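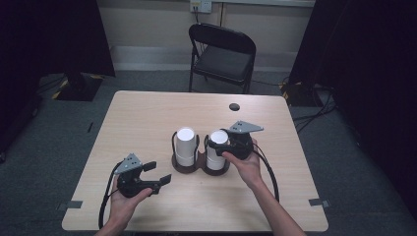 Unit 7: Thermal Behavior of Vessels and Hot-Beverage Service

Course notes, Food Service Operations
Instructor: Panagiotis Milošević
Revised 1 Feb 2024

7.1 Scope

This unit covers heat loss from small open vessels between filling and consumption. Brewing chemistry is in Unit 5 and is not repeated. Students should already be able to use the lumped-capacity model from Unit 3. The lab for this unit is in April, and the reading from Gashi's course reader (chapter on vessels, first half only) should be done before then.

7.2 Paths of heat loss

A filled cup loses heat by four paths.

Evaporation from the open surface. Dominant at serving temperature. The rate depends on surface area, vapor pressure at the liquid surface, and air movement. Vapor pressure rises steeply with temperature, so evaporation falls off quickly as the drink cools.

Convection from the liquid surface and outer wall. Proportional, to a first approximation, to the difference between surface and room temperature.

Radiation from the outer wall. Depends on the emissivity of the surface. Glazed ceramic and paper are both close to 0.9 regardless of color in the visible range. Polished metal is much lower. A white cup and a black cup of the same glazed ceramic radiate nearly the same amount at these temperatures. This point is missed on the exam every year.

Conduction into the supporting surface. Small on wood or cork, larger on stone or bare metal. A ring or tray that leaves an air gap under the base reduces it further.

7.3 The initial drop

When hot liquid enters a cold vessel, the two move toward a common temperature within the first minute or so. Ignoring losses to the room:

T = (mL cL TL + mV cV TV) / (mL cL + mV cV)

where L is the liquid and V is the vessel. Use c = 4.18 kJ/kg K for the drink and c = 0.90 kJ/kg K for stoneware unless told otherwise.

Worked case. Liquid 0.200 kg at 90 C, stoneware cup 0.300 kg at 20 C.

Liquid term: 0.200 x 4.18 = 0.836 kJ/K
Vessel term: 0.300 x 0.90 = 0.270 kJ/K
T = (0.836 x 90 + 0.270 x 20) / 1.106 = 72.9 C

The drink has lost 17 degrees before any room loss is counted. Repeat with the cup preheated to 46 C:

T = (75.24 + 12.42) / 1.106 = 79.3 C

Preheating recovers a little over six degrees. A thin paper cup has a vessel term small enough to leave out of hand calculations.

7.4 Cooling after the initial drop

Newton's law gives an acceptable fit over short intervals:

T(t) = Troom + (T0 - Troom) exp(-kt)

The constant k is not a property of the cup alone. It changes with fill level, lid and airflow, and it is larger at the start of the run because of evaporation. Fit it over 10 minutes at most. Students who fit one k to a full hour will find the early readings above the curve and the middle readings below it.

7.5 Geometry

For a fixed volume, a tall narrow vessel has less open surface than a wide one and loses less by evaporation. It has more wall area, which matters less when the wall is insulated. Once a lid is fitted, evaporation is largely suppressed and the wall becomes the main path. Compare lidded and open cups only at equal fill.

7.6 Lab procedure

Work in pairs. Each pair takes one Storka stoneware cup and one Bredora double-wall cup.

Weigh both cups empty and record the room temperature.
Fill each with 0.200 kg of water at 90 C.
Place the probe at mid-depth, clear of the wall.
Record every 30 seconds for 10 minutes.
Repeat with preheated cups.

Stir once before each reading. Report stirred and unstirred runs separately if you have both. Probes are signed out from Vukadinović Hall, room 2465, and go back to the same drawer.

7.7 Problems

1. Find the equilibrium temperature for 0.150 kg of liquid at 85 C in a 0.250 kg stoneware cup at 20 C.

2. To what temperature must the cup in problem 1 be preheated for an equilibrium temperature of 78 C?

3. A drink falls from 75 C to 68 C in 7 minutes in a 21 C room. Find k in 1/min.

Solutions are posted after the lab reports are in.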